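Le bois, le tissu, le plastique : de quoi sont faites les choses de la maison ?

Fiche de lecture, à partir de 8 ans
Texte : Nathalie Bouchard
Relecture : Darlene Ouellet
Mise en ligne : 15 mai 2019

Une table, un vêtement, une bouteille. On les touche tous les jours sans trop y penser. Pourtant, ces objets sont fabriqués avec des matières très différentes. L'une a poussé dans une forêt, l'autre est faite de fils, la troisième vient le plus souvent du pétrole. Dans cette fiche, on va les regarder de près, une par une.

Le bois

Le bois vient du tronc des arbres. Un arbre grandit en hauteur, mais il grossit aussi en largeur. Chaque année, dans les pays où il y a un hiver, il ajoute une couche de bois juste sous son écorce. Au printemps, il pousse vite et fabrique un bois plutôt clair. En été, il pousse plus lentement et le bois est plus foncé et plus serré. En hiver, il se repose.

Quand on coupe le tronc en travers, on voit ces couches sous forme de ronds. On les appelle les cernes. Un cerne clair et un cerne foncé ensemble, cela fait une année. À l'école de Serndale, il y a dans le couloir une rondelle de tronc avec 67 années. Les élèves ont planté une épingle sur le cerne de l'année où l'école a été construite.

Mais sur une table, on ne voit pas de ronds. On voit de longues lignes. Pourquoi ? Parce que les planches sont coupées dans le sens de la longueur du tronc. Imagine un paquet de feuilles de papier roulées très serré. Si tu le coupes en travers, tu vois des cercles. Si tu le fends de haut en bas, tu vois des lignes. C'est la même chose avec le tronc. Comme un arbre n'est jamais parfaitement droit, les lignes sont souvent un peu courbées. L'ensemble de ces dessins s'appelle le veinage.

Les nœuds

Parfois, les lignes tournent autour d'une tache ovale ou ronde, plus sombre. C'est souvent un nœud. À cet endroit, une branche partait du tronc. En grossissant, le tronc a entouré la base de la branche, et le bois a dû passer de chaque côté, un peu comme l'eau d'un ruisseau qui contourne une pierre.

Un nœud est plus dur que le bois qui l'entoure. Les menuisiers s'en méfient, car il peut abîmer la lame d'une scie. Dans certaines planches, il finit même par se détacher et laisse un trou. D'autres personnes aiment beaucoup les nœuds et choisissent leur planche exprès pour en avoir.

Pourquoi une table brille-t-elle ?

Le bois brut est assez mat. Si tu passes le doigt dessus, il est un peu rugueux. Pour le protéger des taches et de l'eau, on le recouvre souvent d'huile, de cire ou de vernis. Le vernis est un liquide transparent qui durcit en séchant. Il remplit les petits creux et la surface devient lisse.

Or une surface lisse renvoie la lumière presque toute dans la même direction. Si tu te trouves au bon endroit, tu reçois cette lumière dans les yeux et tu vois une tache blanche, qui cache la couleur du bois. On appelle cela un reflet. Déplace-toi d'un pas : le reflet bouge aussi.

Le tissu

Un tissu est fait de fils. Prends une vieille chaussette ou un torchon et regarde-le avec une loupe. Sur le torchon, les fils se croisent : un dessus, un dessous, puis on recommence. On dit qu'il est tissé. Sur la chaussette, les fils forment de petites boucles qui s'accrochent les unes aux autres. On dit qu'elle est tricotée. C'est grâce à ces boucles qu'elle s'étire.

Les fils peuvent venir d'une plante, comme le coton ou le lin, ou d'un animal, comme la laine du mouton. Ils peuvent aussi être fabriqués dans une usine, comme le polyester. Souvent, on mélange plusieurs sortes de fils. L'étiquette cousue à l'intérieur du vêtement indique lesquels.

Un tissu est souple, alors il fait des plis. Dans le creux d'un pli, il arrive moins de lumière et la couleur paraît plus foncée. Sur la bosse, elle paraît plus claire. Le tissu est pourtant de la même couleur partout ! Les peintres le savent bien : pour dessiner un drap, ils peignent surtout des ombres.

Tu verras aussi des lignes qui ne sont pas des plis. Ce sont les coutures, là où deux morceaux ont été attachés avec du fil et une aiguille.

Le plastique

Beaucoup de bouteilles transparentes sont en PET. C'est une matière légère qui laisse passer la lumière et qui ne se casse pas en morceaux coupants quand elle tombe.

À l'usine, la bouteille commence par être un petit tube épais, avec le pas de vis du bouchon déjà formé. On chauffe le tube, on le place dans un moule et on souffle de l'air dedans. Le plastique gonfle comme un ballon et prend la forme du moule.

Beaucoup de bouteilles ont des creux et des bosses sur les côtés. Ce n'est pas seulement pour faire joli. Prends une feuille de papier et tiens-la par un bord : elle tombe. Plie-la en accordéon : elle tient toute seule. Les rainures de la bouteille marchent de la même façon. Elles la rendent plus solide, et on peut donc utiliser moins de plastique pour la fabriquer.

Une bouteille vide peut être recyclée. On la trie, on la lave, on la broie en paillettes, puis on fond les paillettes. On peut en faire une nouvelle bouteille, mais aussi du fil. Certains pulls polaires sont faits ainsi — une bouteille peut donc devenir un tissu.

À toi de chercher

Il te faut une loupe, une feuille de papier fin et un crayon gras. Demande à un adulte avant de commencer.

Pose la feuille sur un morceau de bois brut et frotte doucement avec le côté du crayon. Si le bois a assez de relief, les lignes du veinage apparaissent sur le papier. Sur une table vernie, cela marche mal.

Essaie ensuite de ranger 19 objets de la maison dans 3 colonnes : bois, tissu, plastique. Certains iront dans deux colonnes à la fois. Un parapluie, par exemple, ou une brosse. Pour le verre et le métal, ajoute une colonne à côté.

Les mots à retenir

Cerne : couche de bois ajoutée par l'arbre en une année.
Veinage : dessin formé par les lignes du bois.
Nœud : trace laissée par une branche dans le bois.
Vernis : produit transparent qui protège une surface.
Couture : ligne de fil qui attache deux morceaux de tissu.
PET : plastique utilisé pour beaucoup de bouteilles.

La prochaine fiche, en novembre, parlera du verre et de la terre cuite. 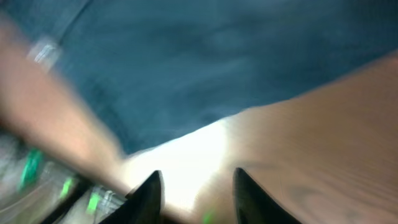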